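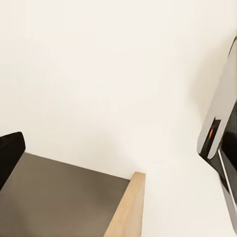
On the stopper fit for the Clukance decanters: I measured the second batch from Rathjen on Monday and the ground joints are still out of tolerance. Of 393 pieces, 363 seat fully and the rest stand proud of the neck by up to 2 mm. For the catalog shots, a pale cream background with soft shading and no texture, over a flat gray-brown surface, would suit clear glass well enough, but the neck needs a darker backing or the gap at the joint will not read at all.

Saulius Mägi wrote:
> Before we engrave anything, can someone confirm whether the
> stoppers are matched to the bodies or supplied loose? Mander
> wants the crest on both, and if they get mixed at packing we
> will have orders going out with the wrong pair.
> Also, is the fill volume to the brim or to the shoulder?

They are matched at grinding, but Rathjen packs them in separate trays with no marking. I have asked for a number scratched under the base and on the stopper peg — same method as the Horkaleo tumblers and their lids. Until that is in place, do not engrave the stoppers.

Fill volume is to the shoulder. Brim volume is 70 ml on the small size and should not be quoted, as the stopper peg displaces part of it. The old listing has the brim figure. Please change it.

Engraving depth on the body is fine as it stands. On the shoulder the wall is thinner, and I would keep the crest below the curve. Lettering can go closer to the base if the customer asks, but leave clear space above the foot so the wheel does not touch it.

The pieces that do not seat are in the rack by the polishing bench. Regrinding is possible for most of them — I will send a list once each one has been checked with the gauge.

Catinca Nedelcu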